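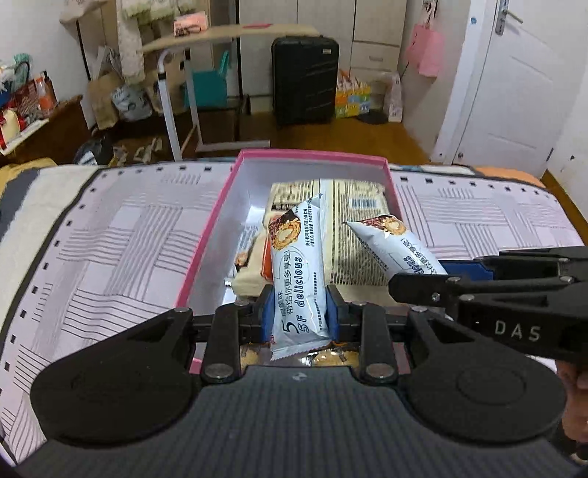 Photo: Oriana Lucero

Household Organization I
Handout 6: Sorting and boxing packaged snacks

Read this before the practical session in March. Bring one open box or bin from home and whatever packaged snacks you have on hand. Mixed types are best.

1. Choosing the work surface

A table is the usual choice. A made bed also works for a small job, and many people sort there when the table is in use. Keep the sheet flat and push blankets and cushions to one side. A soft surface lets the box tilt, so place it well away from the edge of the mattress.

2. Choosing the box

For snacks we use a shallow, open box with straight sides. The box in the photo is rectangular, with bright pink rims and a white interior. A light interior makes small dark print easier to find when you look down into the box. Lids are covered in Handout 7 (Titton and Nesteo bins).

3. Types of packaging

Single bars. One piece in a sealed wrapper with a crimped end. The white wrappers marked "delicious" and "5F" are of this type. Hold a bar upright by the sides. Pressing on the flat face breaks wafer and coated products.

Multi-piece packets. Round biscuits in a crinkled packet, for example the golden one. These take up more room than their contents need and do not stack. Put them in last.

Printed packs. Larger items with several rows of text and a barcode. Turn the text side up when the date is on that side.

4. Procedure

a. Empty the box completely.
b. Check dates. Anything past its date goes in a separate pile.
c. Group by product. Two of the same bar go together, even if one is a different size.
d. Stand bars on end along one long side, picture facing out. If the box is too shallow for that, lay them flat in the same direction.
e. Put wide, flat packs in the middle.
f. Fill the remaining space with soft packets.
g. Write the earliest date on a slip and tape it to the short side.

Do steps b and c before anything goes back in the box. In last year's session most groups skipped ahead to d and had to start over.

5. Weight

Our limit for an open snack box is 900 grams. The Espinoza box used in class weighs 190 grams empty, and that counts toward the limit. Weigh the box again after step f.

6. Labels in other languages

Imported snacks often carry text you may not read. Copy the product name or logo as printed – "5F" is enough for an inventory line. Do not guess at ingredients. If there is an allergy in the household, items with no label you can read go in their own box.

7. To hand in

One inventory sheet per pair, with product name, type of packaging and date. Zane Lūse collects the sheets in Room 519 at the end of the session. Late sheets go to Patricio Cisternas.

Reading: Tapia, course reader, the section on dry goods.

Course contact: Celeste Tapia, Room 519 | © Nitlow Home Studies | Back to top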